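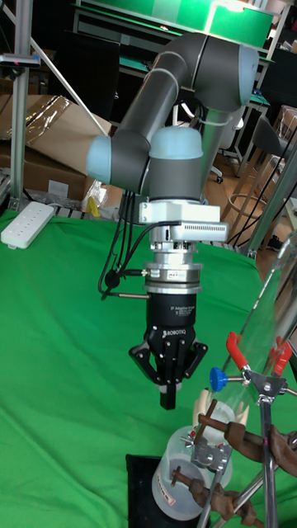

Figure 2.1 A retort stand set up on a cloth-covered bench, with a clamped glass tube and a jar on a black tray.

CHAPTER 2
Holding Things Up

Chemistry books are fond of the reaction. They give you the colour change, the fizz and the smell, and they leave out the twenty minutes in which a grown adult tries to get a glass tube to stay where it was put. This chapter is those twenty minutes.

The retort stand is a rod on a base. You could draw one from memory, and so could your grandmother. Everything interesting about it happens where something else is fixed to the rod, and most of what goes wrong in a school laboratory goes wrong there too. At Grandstead, where the exercises in this book were first tried out on paying students, the breakages book for one year ran to 31 entries. Two were explosions of a very minor sort. The others were clamps.

Three parts need names before we go on. The rod you know. The bosshead is the squat metal block with screws: one screw grips the rod, the other grips the clamp. The clamp is the part with jaws, and it holds the glass. Students who call all of these "the holder thing" will be understood for a week or so, and then somebody will pass them the wrong one.

2.1 Tight enough

Glass doesn't care to be squeezed by bare metal, so the jaws of a decent clamp are covered in rubber or cork. Turn the screw until the tube stops slipping, then stop turning. The urge to add another half turn for luck is very old and has kept the Flasska catalogue in business for generations (tubes, long, order number 1172; you will come to know it by heart).

A tube held at a slant wants more thought than an upright one. Its weight pulls sideways on the rod, and a bosshead that seemed firm will creep round, with great dignity, until the tube is pointing at the floor. Swing the clamp so that the load sits over the base. If the tube is long, use a second clamp.

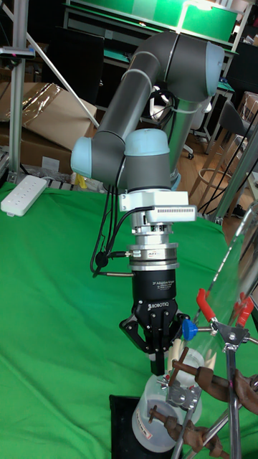 Audrey-Anne Zacharias, reading this section in draft, wrote in the margin that a second clamp is also a second chance to crack the tube, and that she makes her classes do up both bossheads finger-tight before anyone is allowed near the jaws. She is right, and Exercise 2.2 has been rewritten to suit her.

2.2 The order of work

Start at the bottom. Stand first, then bossheads, then clamps, and the glass last of all.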